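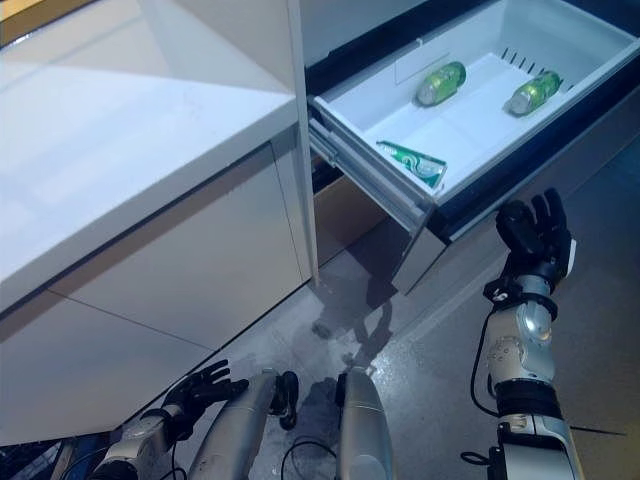
Five fingers or two? Costum kitchen trial picks a side, sort of

By Lumturie Dumitrescu
April 1, 2018

Fridge drawers. That's what it has come down to at the Costum test kitchen, where a long comparison of robot hands has finished with 1406 logged attempts and a result that will please neither of the makers very much.

The quick version. The five-fingered hand from Wikov beat the Clenport two-finger gripper at getting drinks out of a deep pull-out freezer drawer. The Clenport beat the Wikov at opening the drawer. Same robot, same arms, same controller, same kitchen. Buyers hoping for one hand that does the lot will have to wait.

Costum put out its summary this morning, a short one, with the full logs to follow once somebody has tidied them up. We went through the summary and spoke to three of the people involved.

What was tested

The robot is Costum's own two-armed machine, silver and white limbs, with the Wikov hands in black on both wrists for the part of the trial shown at the top of the page. Drawer out on its rails, two green bottles lying towards the back, a can near the front corner. The Clenport grippers go on the same wrists with an adaptor plate. Swapping takes a while, and the arm has to be recalibrated each time, which is why the runs were done in long blocks with one hand or the other and never mixed.

The jobs were plain ones. Open the drawer. Take out a bottle. Take out a can. Put them on the worktop. Put them back. Close the drawer without slamming it. Kimutai Wanyama, who ran the trial, wanted things people do at home without thinking and robots make a mess of.

"Everyone shows you a robot picking up a block from a table," he said. "Fine. Now do it over the edge of a drawer with your forearm in the way."

The forearm is a bigger part of the story than we expected, more on that further down.

The drawer pull

Clenport first. Two flat fingers, rubber pads, not much to go wrong. In the standard block it opened the drawer 99 times out of 100. The one failure was a slip at the start of the pull, and the robot simply stopped and reported it.

The Wikov did worse, and Costum isn't giving the exact figure until the logs are checked. Wanyama would only say it was "not close". The trouble is the fingertips. They are rounded, and when four of them hook over an edge they don't all arrive together, so the load lands on whichever finger got there first. The controller sees a spike and backs off. Then tries again. Then backs off again. We watched it do this for a good few minutes and it's oddly hard to look away from.

Hooking with the fingers stiffened helped. So did approaching from lower down with the hand upright and coming up to the front corner, though that route needs a lot of clear floor and the arm ends up working from underneath.

Bottles and cans

Different story once the drawer is open. Bottles lying on their side near the back wall are awkward for a two-finger gripper, as it has to come down more or less straight and line up across the body of the bottle. Anything lying at a slant means turning the wrist, and turning the wrist brings the forearm round towards the drawer side. Clenport runs were full of near misses. A fair number were stopped by the safety limit.

The Wikov just sort of scoops. Thumb one side, fingers the other, it doesn't much care what angle the bottle is at. Estíbaliz Peñalver, who wrote the grasp planner, said she had spent weeks on the orientation code for the Clenport and then found she could switch most of it off for the five-fingered hand.

"I was a bit cross about it," she said. "Good code, that."

Cans were nearer to even. The Wikov dropped a can four times in its block, always on the way up and always with a full one. The Clenport dropped fewer but dented more, and Costum has marked a dent as a fail. There was an arguement over that. Clenport's engineers say a dent is a setting, turn the force down and it goes away. Costum says it did turn the force down and then the cans fell out.

So the grip force question is still open. A repeat with Clenport's own settings is pencilled in for August.

The forearm problem

Both hands hang off the same De Haan arm, and the arm got in its own way with both. Reaching to the back of a deep drawer, the elbow wants to go where the front panel is. With the Wikov fitted the hand is longer, so the wrist stays further out and there's a bit more room. With the Clenport the wrist has to go in and under.

Babatunde Okafor looks after the hardware and is fairly blunt about it. "You're comparing hand plus wrist plus cable," he said. "If you want to compare hands only, put them on a bench." The external cable along the arm was one of his complaints. It loops, it catches, and a snag early on cost the team most of a session while a connector was replaced. De Haan has offered a version with the cabling inside the forearm. Costum hasn't got it yet.

He would also like to see the drawer tests run with the other arm holding the drawer. At the moment it tends to wait by the cabinet, hand up, out of the way. Using it as a brace would stop the drawer creeping back on its rails when the working hand pushes against the side, but it doubles the planning and the controller was already running near its limit.

Cameras

Short bit on this as readers asked last time. The whole trial used the head camera only. No wrist cameras. Costum had planned to test both but ran out of time, and the head view has the obvious snag that the hand covers the thing it's reaching for at exactly the wrong moment.

White drawer lining didn't help either. Depth readings on the shiny plastic walls were patchy, and the glossy worktop next to it was worse, with reflections coming back as holes in the surface. Peñalver's fix was to feed the planner a stored model of the drawer and use the live view only for what's inside it. Works well in a kitchen you know. Less use in one you don't, she admits.

Green bottles against white were easy to find. She'd like to repeat it with clear ones and doesn't expect to enjoy it.

Price and upkeep

Neither maker would let us print a price. Okafor will say the Wikov costs a good deal more and needs more looking after. Tendons have to be re-tensioned, fingertips wear, and one hand went back to the maker during the trial with a sticky thumb. The Clenport needed new pads and that was it.

For a lab, he reckons, the Wikov. For anyone who has to keep ten of the things running in a building with no engineer on site, the Clenport and a better handle on the drawer.

That last point came up a lot. Somtochukwu Jibrin, who handles product planning at Wikov and came over for the final block, thinks drawers without proper handles are a bad test of a hand. Flat-fronted kitchens, nothing to hold. Wanyama's reply is that people keep buying them.

Jibrin did say a flatter fingertip is being tried out, with a small lip on the first two fingers meant for exactly this sort of pull. No release date. He wouldn't let us hold one.

What's next

The August repeat will have Clenport's settings, Wikov's new fingertips if they're ready, and the De Haan arm with the internal cable if that's ready too. Wrist cameras are on the list. A mixed set-up is also on it, one of each hand, two fingers on the left to pull and five on the right to fetch. Peñalver says the software side is mostly there. Okafor says the adaptor plate isn't.

Costum expects to put the full logs online with the failure footage included, dropped cans and all. We'll add the link when it's up.

Correction: an earlier version of this story said the controller was made by Clenport. It's supplied by De Haan, along with the arms. Sorry about that.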